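Last updated: 12/3/24

3. Recipe Collection and Coding

The study draws on written recipes for sour cabbage soup as cooked at home in the Vītola district. Recipes were gathered from community cookbooks, parish newsletters and handwritten cards lent by households. A recipe was accepted if it named cabbage as the main vegetable and gave at least one instruction for cooking. Restaurant menus and packaged soup labels were left out.
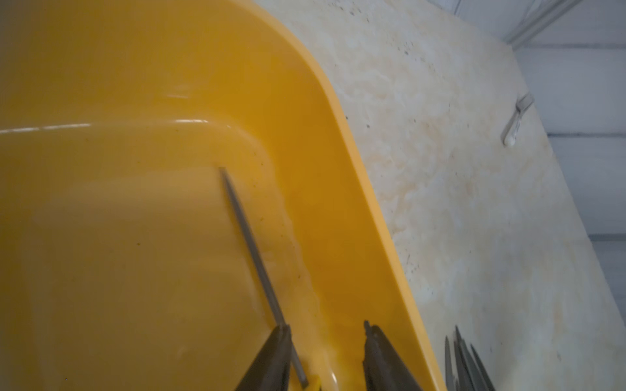
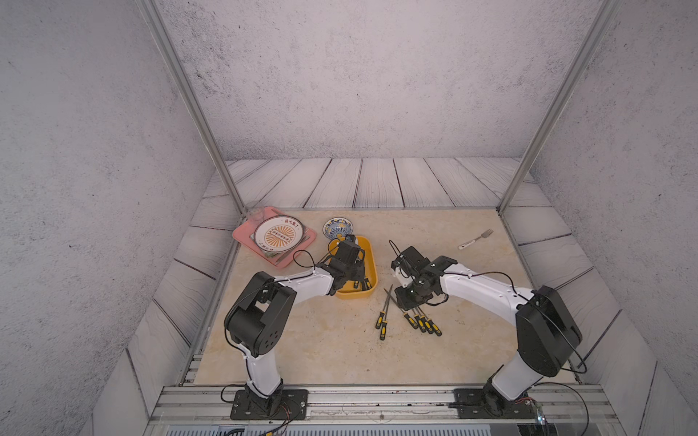
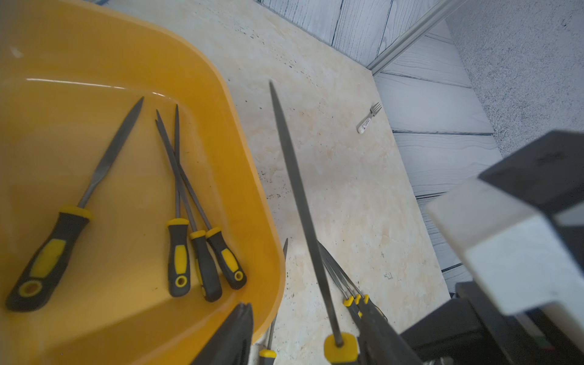 Figure 2. First and third: yellow plastic containers, the third holding four needle files. Second: marble-patterned tabletop with a metal rail along its near edge.

The final collection holds 217 recipes with 2,244 ingredient lines. Each line was entered as written, including spelling errors and local names, and then assigned to one of eight groups: cabbage, other vegetables, meat and bones, fat, grain, souring agent, seasoning, and liquid. Where a line named two ingredients together, such as salt and pepper, it was kept as a single line and placed in the group of the first item. Garnishes were coded only when the recipe listed them with the other ingredients.

Coding was carried out by two readers, P. Juška and F. Hrytsenko, who worked separately through the full set. Differences were settled by discussion. Most concerned the souring agent. Many of the older cards call for "the sour" without saying whether this means brine from the cabbage barrel, whey, or vinegar. Such lines were coded as souring agent, unspecified, and are reported separately in the next section. A smaller group of differences concerned smoked pork rind, which some households fry at the start as a source of fat and others simmer whole with the bones. The readers followed the cooking instructions in each case and did not rely on the ingredient name.

Amounts presented a further difficulty. Cups, glasses and ladles vary from one kitchen to another, and several cards give no amounts at all. No attempt was made to convert household measures into weights. The analysis therefore compares the presence and order of ingredients, and makes no claim about how sour, salty or rich any one soup would be when served.

Cooking time was recorded only when stated. Phrases such as "until the cabbage gives" and "until church is out" were copied into a notes field and are treated as descriptions of doneness. Recipes from the Buline cookbook, which was printed in May for the district food fair, follow a shared layout and appear to have been edited before printing. They were retained, but the order of their ingredients was not used in comparing households, as it may reflect the choice of the editor.

Contact: Feltero Institute for Home Food Studies, Publications Office | © Feltero Institute | Back to top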